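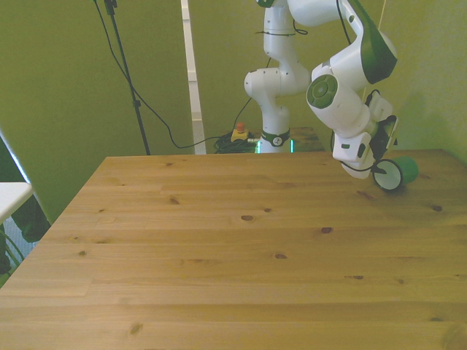
2019년 11월 1일

동절기 보관 전 점검. 오전 기온이 낮아 실란트 작업은 뒤로 미루고 급수 계통부터 시작했다.

청수 탱크 배수 밸브를 열고 온수기 바이패스를 돌린 뒤 저압 배수구 두 곳을 개방. 온수 쪽이 먼저 끊기고 냉수 쪽은 한참 더 나왔다. 펌프는 물이 끊긴 뒤 바로 껐다. 샤워 호스 안에 남은 물은 헤드를 분리해 바닥까지 내려서 뺐다. 부동액은 Itix 제품을 썼고 화장실 밸브와 외부 샤워까지 색이 나오는 것을 확인했다. 봉수 트랩에도 한 컵씩 부었다.

견인 중량은 지난 8월에 계량한 값을 다시 옮겨 적는다. 핀 하중 594kg. 짐을 앞쪽 수납고에 몰아 실은 상태였으므로 내년에는 공구함을 뒤 차축 쪽으로 옮기고 다시 잴 것. 발전기도 같은 칸에 있어서 위치를 바꾸려면 고정대를 새로 뚫어야 한다. 보류.

슬라이드아웃 레일은 닦고 건식 윤활제만 도포. 오른쪽 슬라이드가 들어갈 때 마지막 구간에서 모터 소리가 둔해진다. 배터리 전압은 정상이었으니 기어 쪽을 의심하고 있다. Nomley 정비소에 문의했더니 출장 점검비가 150달러라고 한다. 봄까지 기다리기로 했다.

지붕은 사다리로 올라가 환기구 둘레만 봤다. 뒤쪽 환기구 모서리에 실란트가 갈라진 곳이 하나 있다. 손톱이 들어갈 정도는 아니다. 기온이 오르는 날 닦아내고 덧바를 것.

타이어는 규정 공기압까지 채우고 덮개를 씌웠다. 휠 베어링은 지난번 그리스 주입 후 주행거리가 4,000km다. 출고 전에 재주입.

Charpentier 보관장에서 답신이 왔다. 지붕 있는 칸은 다 찼고 야외 칸만 남았다고 한다. 야외로 예약하고 커버를 따로 주문했다. 배터리는 분리해서 집으로 가져왔고 단자에 방청제를 뿌렸다.

남은 일: 가스통 밸브 잠금 재확인, 냉장고 문 고정, 매트리스 세워 두기.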